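Gredwood Baskets & Bits

Okay, friends, several of you asked after my Wednesday post how I ever get the small toys off my table and back where they belong, so settle in with something to drink, this may run a little long.

First, a bit of background. I have been buying baskets since before I had anything to put in them. Thrift stores, yard sales, the closeout aisle at the old Presto housewares shop where I spent far too many lunch hours. My sister-in-law once counted 19 in the hall closet alone, and she wasn't being kind about it!

For years I used deep ones for blocks and little cubes. Big mistake, at least in our house. Whatever the kids wanted was always on the bottom, so the whole basket got turned upside down on the rug, and then I was the one on my knees at bedtime (you know the feeling, I'm sure).

So this August I switched to shallow ones. Low sides, open weave, flat enough on the bottom that a block can sit there without tipping over. My favorite is a dark brown wicker with a braided rim, and I am fonder of it than a grown woman should be of a basket.

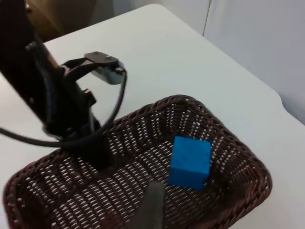
Gredwood Baskets & Bits

One blue cube in there and the white table shows right through the weave. I love that about a lattice bottom. Crumbs and grit drop straight through when you give it a shake, and you do want to shake it over the sink or the back step and not over the sofa, please learn from me.

Somebody asked about color. I like dark brown for bright toys. That blue just pops against it, and a child who is supposed to be hunting for the last block can spot it from across the room. I had a pale straw one before and the yellow pieces more or less vanished into it.

Cleaning, for those who wrote in: soft brush first, then a barely damp cloth, then leave it somewhere airy overnight. I go over the braided edge with an old toothbrush. Dust loves a braid! Don't soak wicker, and don't set it on the radiator to dry either. I did that with a round one from the Kowalchuk flea market and it has leaned to the left ever since.

How many to a basket? I keep it to one layer. If a second layer starts forming, something moves to the shelf in the playroom until it's missed. We own 52 wooden blocks and I promise you they are never all out at once anymore, and our evenings are so much calmer for it.

At cleanup time I put the basket in the middle of the table and the kids bring things to it. They used to carry the basket around the house collecting, and it would get set down on the stairs, in the bathtub, once in the dog's bed. Now it stays put and they do the walking.

And yes, before you ask, I paid a little over 2 dollars for my very first shallow one, at the church sale over in Testent. It still holds the mail by the front door.

Next up I want to talk about liners, and whether they're worth the bother with a weave this open. I've got two half-sewn on the machine right now and strong feelings about elastic. If you've made your own, tell me what fabric you used, I read every single reply (slowly, with my coffee).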